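Sim grasp success way higher than real arm, is my test wrong?
posted by Bello Odukoya, April

Trying to repeat the Trirkamden result. 35 sim trials, only 2 misses. Real arm misses almost half. Same policy, same boxes. Wrist views from sim:

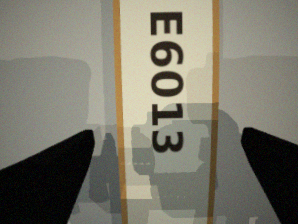
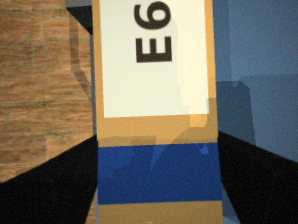
Have I messed up the scoring or is this normal? Need somthing by Friday.

Babatunde Usman
Normal. 35 is too few anyway. Run more, vary lighting and friction, report sim and real seperately. And rank a few policies in both, matching order matters more than matching rates.

stevik2212
check your camera mount

Cendow
Same here, never fixed it. Following.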